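Workshop tips: when the gripper lets go of glass 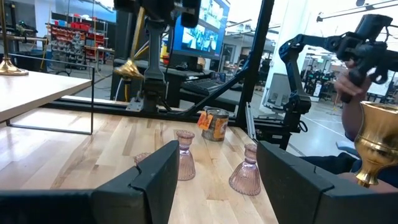
Page last changed 04/10/2020 by Baiba Šimkus

In September the left arm at the Pendcombe bench dropped a glass candle holder from eight inches up. It broke on the table and the pieces went as far as the keyboard. The cause was a loose screw behind one fingertip. The tip tilted under load, so the glass was held on one edge only.

Before you handle glass

Push each fingertip sideways with your thumb. If it moves at all, tighten the screw and test again. Wipe both tips with a dry cloth. Dish soap leaves a film, so don't use it on them.

Grip ribbed glass at the narrow waist. The flared base slides out when you squeeze it, and cup rims chip.

Leave a hand's width between pieces. Pink glass like ours is hard to see on pale wood, and people have backed a finger into the piece behind. Keep brass away from glass too. One knock from a heavy candlestick is enough.

If something slips

Let go of the trigger and keep the arm where it is. Don't reach in to catch it. Press the stop button, then clean up.

Pick up big pieces with gloves on. Get the slivers with a damp paper towel, and go along the joints in the wood twice. Check the fingertips for grit before the next run.

Write the drop in the bench book with the run number. The September one is 1327. Kristýna Doležal keeps spare screws in the drawer marked 17.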